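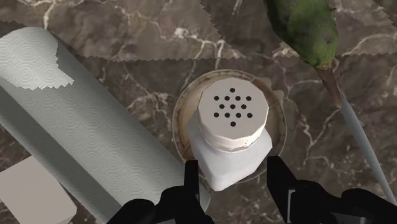
How much salt should go into a plain white loaf? Two per cent of the weight of the flour, weighed and not spooned.

Reading time: 2 minutes

Search this blog Enter keywords Go

I have baked the same tin loaf for over 12 months and changed one thing at a time. Salt was the last variable, mainly as I had assumed it only affected the taste. The notes below are for my own oven and my own flour, a strong white from Hiebert, and may not carry over to wholemeal.

The batch size is 439 g of flour. It is an awkward number and comes from the tin, which is slightly smaller than a standard two-pound one. At that size the dough comes up to the rim and the lid still slides on. All other quantities are percentages of it.

Salt slows yeast. With none at all, the dough rises fast, feels slack and tears when shaped. The crust also stays pale, as the yeast has eaten more of the sugar by the time the loaf goes in. With too much, the first rise drags on well past lunch and the crumb is close. Between those two there is a fairly wide band in which the bread is acceptable, and most recipes sit somewhere inside it. My complaint is with the unit. A teaspoon of fine table salt weighs a good deal more than a teaspoon of flaked sea salt, so a recipe that asks for a level teaspoon without naming the salt has not given a quantity.

I raised this with Raymonde Després, who ran the bread class in Lallham until it lost its hall. Her view was that people taste the dough anyway. I don't like raw dough, and I can't judge salt in it to better than "some" or "none".

Scales are the other half of the problem. The kitchen scale I had been using reads in whole grams and is poor at small weights. Add salt to it slowly and the display sits at zero, then jumps. I now use the Stistus pocket scale for salt and yeast and keep the large one for flour and water. The Stistus switches itself off too soon, and the lid is a nuisance, but it repeats well.
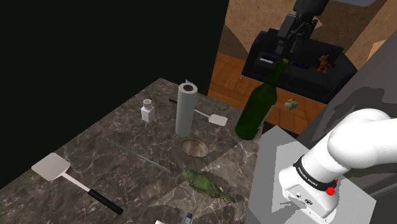
When the salt goes in matters less than I expected. I tried it mixed with the flour, dissolved in the water, and kneaded in after a half-hour rest. Dissolving it gave the most even dough for the least work. Adding it late made the early kneading easier, but the salt stayed gritty for several minutes and once left a streak that I could taste in the finished slice. I have gone back to the water.

Temperature confuses all of this. The back kitchen is cold in March and a slow rise there says very little about salt. I stand the bowl in the airing cupboard and write down the temperature at the start and end of each rise. Loaves from before I started doing that have been left out of the comparison.

Still to do: the same test with the Cluvby wholemeal, which takes up more water and will probably need a longer rise whatever the salt. I also want to try a lower salt level with an overnight rise in the fridge. The bag is open, so it will be the wholemeal first.

Contact | Copyright 2022 | Back to top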